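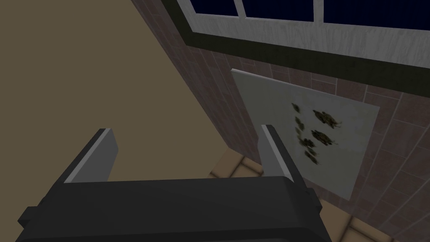 How many bags does one person need for a working week and a weekend away? Two, and I'd argue the second should be small enough to live inside the first.

I say this as someone who owned eight. Eight! A gym one, a laptop one, a "nice" one for meetings, the rest I can't even justify. Every morning was a transfer operation. Keys in the wrong one, always. Passport once found in a tote at the back of the wardrobe, two hours before a flight.

So the big brands selling us a bag for every occasion. Not keen. Drondier's new range has a commuter, a mini commuter, a weekender and something called a day weekender. What is a day weekender. My friend Yayra Tetteh bought the commuter and the mini and carries both at once, one on each shoulder, like a milkmaid. She loves them, to be fair.

Pockets next. More is not better. My old Vivside had so many I'd lose a lip balm for a month. Five is plenty: phone, keys, cards, bottle, and one with a zip for whatever you're scared of losing. After that you're just making hiding places. Sumeya Gashaw disagrees with me on this quite strongly and has told me so, and she travels for work far more then I do, so weigh that up.

Weight matters more than anyone selling leather will admit. Pick it up empty in the shop. If you notice it, put it back. Lovely thick leather, brass everything, and your neck's gone by lunchtime.

And price. I paid £58 for the Sani nylon shoulder bag in December, in the sale, and it's outlasted things that cost four times that. Strap's gone a bit fuzzy at one end. Lining fine. The small one that folds up inside it is a Brerkeck, no structure at all, looks like a napkin, holds a weekend's worth if you roll your jumpers.

Will people judge a nylon bag in a meeting? Some will. Dede Eshun on our team says a proper handbag gets you taken seriously and she may be right about her clients. Mine have never looked down that far.

Anyway, gave six away. Kept the receipt for the Sani, just incase.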